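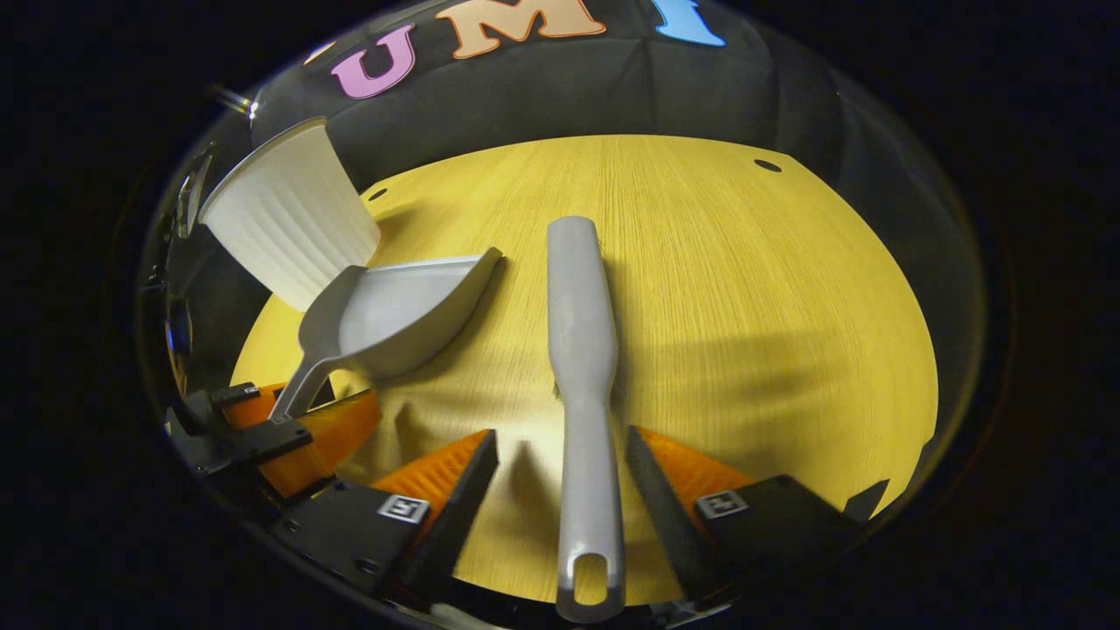 ## Unit 2: The small stuff on the table

Welcome back! Last time we did floors, and today we get to my favorite part of the course, the tabletop clean. For today you need a round table with a wood-grain top, a gray dustpan and the long gray handle with the hole in its grip. I love a handle with a hanging hole. Hang it up the minute you're done and it will never get lost behind the trash can again!

**Which way to sweep**

On a round table there's no straight side to work along, so start at the far edge and bring everything toward the middle in short, light strokes. Follow the grain where you can. Crumbs love those fine lines, and going across them just pushes the crumbs around (try both ways, the difference is fun to feel).

**Using the dustpan**

- Lay the lip flat on the table before you sweep into it.
- Keep the handle low until the last stroke.
- There will be a thin line of dust left in front of the lip. Slide the pan back an inch and go again.
- Carry it level to the trash!

**Practice, in pairs**

Leidy has the bag of dry rice. One scoop per table, please, and swap roles halfway through. Gaëtan will come around with damp cloths for the final wipe.

Reading for next time: the Courtois handout, page 234, on caring for wood surfaces. Bring a question about it.

*M. Gape, room 244*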